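Prurkance follower cart, Virkville student robotics club
Pre-run safety check, 11/17/24, second version. Marked by the club's safety reviewer.
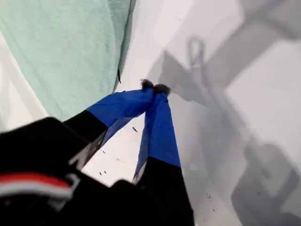 A reply to the first version asked whether a student-built cart that tops out at walking speed needs a checklist this long, and whether anyone had read to the end of it. The reply also said the follow mode has been "basically solid" since the new code went in.

I've left the length alone. "Basically solid" is not a test result, and the log I was given doesn't back it up. It has 3,278 follow commands in it and 2,912 the cart confirmed. I'd like to hear what the cart was doing for the rest of them. "Dropped packets" was the answer I got, with no evidence attached.

## Power

- [x] Main battery strapped down. *Held when I pulled on it. The strap is a luggage strap. Fine for now.*
- [x] Fuse fitted and matches the drawing. *40 amp in both. Somebody had written a different value on the lid, so I crossed it out.*
- [ ] Battery leads covered where they pass the frame corner. *Electrical tape doesn't count. Same comment as last time.*
- [x] Charger stays in the Ghoneim room and doesn't travel with the cart.

## Stopping

- [x] Red button on the cart cuts drive power. *Tried it with the wheels up, then on the floor.*
- [ ] Remote stop works at the far end of the course. *Tested at the near end only. I was told the range is "way more than that." Show me.*
- [ ] Cart stops when it loses the signal. *It stopped the first time and rolled on the second. The team says the second try was a bad test. I'd say it was the useful one.*
- [x] Zerneck motor board resets with drive off. *Power cycled until the team got bored. No twitch.*

## Following a person

- [ ] Minimum distance set in code and measured on the floor. *Set, yes. Nobody could find the tape measure.*
- [ ] Cart doesn't close in when the lead person slows down or sits. *Claimed in the write-up. No run in the log has anybody sitting.*
- [ ] Other people's legs don't take over as the target. *The accuracy number in the write-up comes from 354 test pictures, and I'm told they're mostly of team members. Try it on strangers before the February demo.*
- [x] Lead person can reach a stop without turning around.

## People

- [x] Laces, straps and loose cuffs kept away from the wheels.
- [x] Spotter named before each run, hands free, not filming.
- [ ] Everyone on the course has read this sheet. *Initials are on it. Three sets look like the same pen and the same hand.*

## Result

Bench runs: OK, wheels off the ground.

Floor runs at walking speed: OK with the spotter holding the stop, and nobody in front of the cart except the lead person.

Follow mode with visitors present: **no**. Signal loss and remote range have to pass first, on the same day, with me standing there. A video won't do.

Tape the old sheet behind this one. Please don't throw it out again, I need the earlier comments to see which ones keep coming back.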